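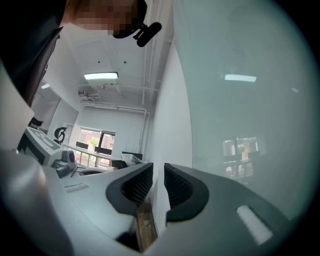 I have been putting off this review of the Tulano hand-held gripper, mostly because I kept wanting one more afternoon with it before I made up my mind. We bought two for our lab in Jusley back in July, to go alongside the older Bowen we'd been using to record grasping demonstrations, and I've now logged 191 recordings with the new one.

The first thing I noticed was how pleasant it is to hold. The pale grey body is all smooth curves, and after a long session my wrist complained far less than it ever did with the Bowen - which has a square handle and a mean little trigger. The ribbed pads on the black fingers are lovely with thin, flat things. Slips of card and wood were always my weak spot on the old tool, and I'd say I fumble half as many now.

The camera sees very wide, so you get plenty of the room along with the fingers, though the corners do go dark. Bright windows and shiny glass take some getting used to as well, and I'd like a proper manual exposure setting in the software.

Battery life is nearly 4 hours, charging is slow, and spare pads have to come from Staltidmont, who took a fortnight to send mine. I'd still buy it again, and the Bowen has gone to live in the cupboard for now.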